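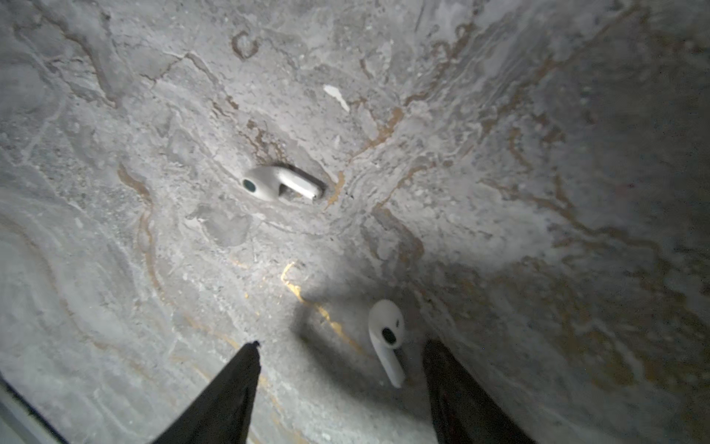
Did the singer from Culilitz split up with her husband or not??

Gossip page says filed in October, fan page says still married. Which is it

Nevetti
Filed, not finalised. So stil married on paper. They'd been living apart for ages, 300 comments on the fan page argueing over it.

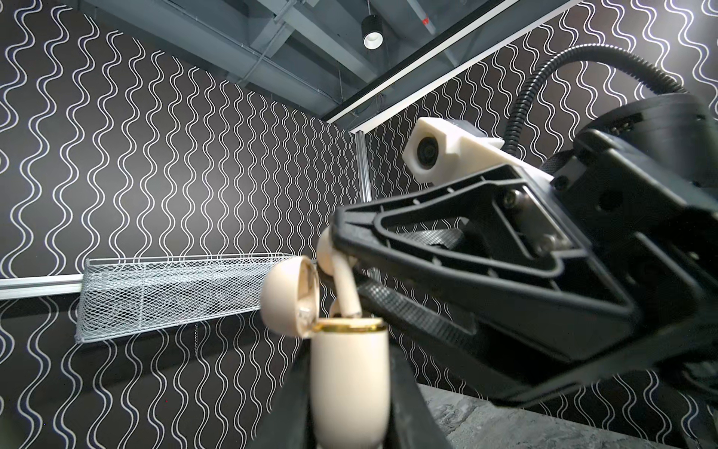
Earbud and charging case

Jacquet
no idea but the new album is good

Fliltex
Nevetti is right. Her own post said "separated", got 900 likes then she deleted it. Nothing since.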